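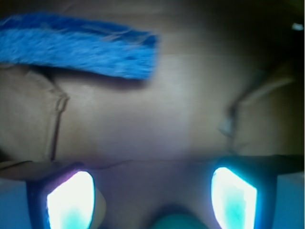 Search this site Enter keywords Go

Costume shop help wanted – Trolldale Players, winter show

We need stitchers. Also a dresser or two, but stitchers first. The show is a big one for us, 56 costumes, most of them being built from scratch in the shop behind the Rafferty Street hall in Didholm. Rehearsals have started, the sewing hasn't caught up.

What we're looking for

People who can run a straight seam on a home machine and do a decent hand hem. That's really it for most of the work. If you can draft a pattern or fit a bodice, say so in your email, we will find you something harder. Experience with wigs or millinery very welcome. No theater background needed.

One paid spot: Lead stitcher. Flat fee of $700, half when you start and half after closing night. You'd keep the work list, cut with the designer, and be in the shop at least three evenings a week until we open in December. Must have made garments for other people before – send photos, phone pictures are fine.

Everyone else is unpaid, sorry. You get 2 tickets, dinner on late nights, and your name in the program.

Hours

Shop is open 5:30 to 9:30 pm weeknights, plus weekend mornings from 10. Come for a whole evening or just an hour. Tech week is longer, and dressers have to be at every show, no swapping out halfway thru the run.

Where

Side door on the parking lot, not the front. Up one flight of stairs. There's a freight elevator, ask ahead and someone will come down with the key. The Savow bus stops at the corner, last one back leaves at 10:05 pm so plan on that.

Bring

Your own shears and a thimble if you use one. We have four machines and a serger that works most days. Irons too. Closed shoes please, pins everywhere.

We seat 300 and the front rows are close, so finishing matters more than you'd think. Inside seams get seen in the quick changes. If you're slow and tidy that suits us fine.

Must be 16 or over, under 18 needs a parent's signature on the form.

To apply

Email the wardrobe desk with your name, which evenings you can do, and a line or two about what you've sewn. Put STITCHER, DRESSER or LEAD in the subject. Lead applicants will be asked in for a short trial, an hour or so, paid. We're reading emails as they come in and will close the lead spot once its filled. Stitchers can join any time up to tech week.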